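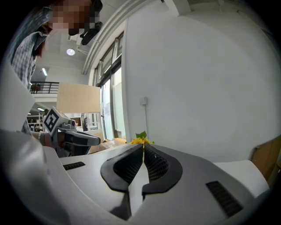 Can a machine do the chores yet

2019-03-04
by Adwoa Issahaku

Short answer no. Longer answer, sort of, if the chore is one chore and you don't mind waiting. Writing this on the train so forgive the state of it.

Been meaning to do this post for ages. My brother-in-law Kwame keeps sending me clips of robots folding towels and saying there you go, you can retire. I clean holiday lets. Six of them at the moment, used to be 14, and I have folded more towels than any machine on this earth. So I watch the clips. And I always look for the little note in the corner that says how much they've speeded it up.

Picking things up is the bit that interests me. Not the walking about, not the talking. Just getting hold of a thing and putting it down again somewhere sensible. I'd never thought of that as a skill until I started reading about it. Take an artificial flower. Every let I do has one somewhere, usually on the windowsill, usually dusty. You lift it, wipe under, put it back facing the right way. Two seconds. Now think what a pair of robot fingers has to sort out. Where does the flower stop and the leaf start. Petals bend. Squeeze too hard and you've flattened it, too soft and it's on the floor. And then the next house has a different flower.

One way they teach them now is with grippers a person holds. You do the job yourself, by hand, only through the robot's fingers, over and over, and the computer is meant to learn from it. I like this much better than the idea of some clever chap typing out rules for cushions. It's how I learnt. I followed Mrs Mnguni round Clallard House for a fortnight and copied what she did, corners and all.

But over and over is a lot of overs. I read one fella reckoning 1,000 goes at a single little task before he'd trust it, and then you move the lamp and it's lost again. I believe him. I've trained teenagers.

Things I'd hand over tomorow:

Hoovering. Already can, nearly. I've got a second-hand round one for the big flat at Wosau Court and it does the open floor fine. Eats phone chargers. Gets under the bed and stays there. Still, it's ten minutes I'm doing something else.

Windows, inside. Flat, square, dull. Why isn't this done??

Carrying. Dirty sheets down, clean sheets up. Three flights at Darko Terrace and my knees are not what they were. Stairs though. They always go quiet when you ask about stairs.

Things I wouldn't:

Beds. A duvet cover has beaten plenty of grown men, I'm not expecting miracles from a metal arm.

The kitchen check. Opening every cupboard and knowing that's not our saucepan. Sniffing the fridge.

Bathrooms, obviously. Although if one ever turns up that does the hair in the plughole I will marry it.

My friend Obed works in the packing shed at Andlow and it's the same tale there from the other end. They've got a machine that shuts and tapes boxes, lovely, never stops, same size box all day long. Putting the stuff IN the boxes is still people. Jars one minute, tea towels the next, something with a handle after that. They had a man in with a quote for an arm and it needed everything laid out flat and facing the same way first. So who lays it out? Obed does. He said he'd have got a faster job by then of just packing it.

Which is my whole feeling about it really. The machines are good where the world's been tidied up for them beforehand and tidying up is what I wanted the machine for.

I'm not against them. People expect me to be, becuase of the job, and I do worry a bit, more for the girls coming up than for me. But I've got two cleaners off with bad backs and a changeover in July I already can't staff. If something could strip a bed while I did the oven I'd pay for it. Not 4,000 pounds. But I'd pay.

Anyway my stop. Will do the limescale post next, I know I promised.

Comments

Bonifacio Cifuentes
We had one of the round hoovers at the guest house. It found the cat sick before we did. Never again.

Marthinus Mnguni
Mum says hello and your corners were never that good. She wants to know who's doing Clallard now

Adwoa Issahaku
Marthinus tell her I am!! And they're perfect

Obed Sulemana
For the record the quote man was very nice and had three of our biscuits. Still laying jars out in a row in my sleep

Kwame Asante
it was only double speed on the towel one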